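Unit 6 handout: Looking after the bin-picking cell
Notes by Nnamdi Nwachukwu, rev. 7/18/21

The Brania manual says the cell is "maintenance free" for its first 1,000 hours. Treat that claim with suspicion. A cell can report no faults all morning and still be dragging its own cables.

Start with cable dress. Jog the arm through its full reach at low speed and watch the loop at the wrist. Some slack is needed there, and most students leave too much. A loop that clears everything in the home pose tells you very little about the pose at the bottom of the bin.
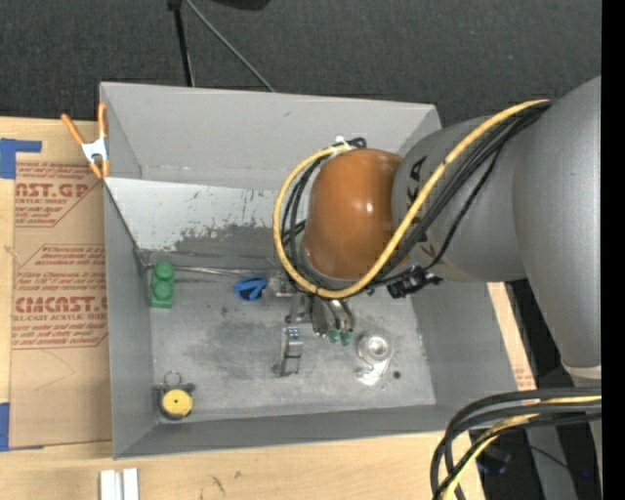
Fig. 2. Gripper down in the bin. Note the yellow and black cables around the orange-brown joint cover.

Next, the fingertips. Wipe them, then check for nicks and looseness. Ladi Olaniyan's group logged 53 missed picks in September and blamed the vision software for every one. I would have looked at the fingertips first.

Worn patches on the bin walls are worth a note in the log. Whether they confuse the camera is an open question. The vendor says no, but has shown us no test.

Last, the clamp on the rim. Push the bin by hand. If it shifts, reclamp it and redo the bin calibration, then run 40 picks before you trust any number on the screen.

Reading: Onuoha, section 26. Skip the part on payback times.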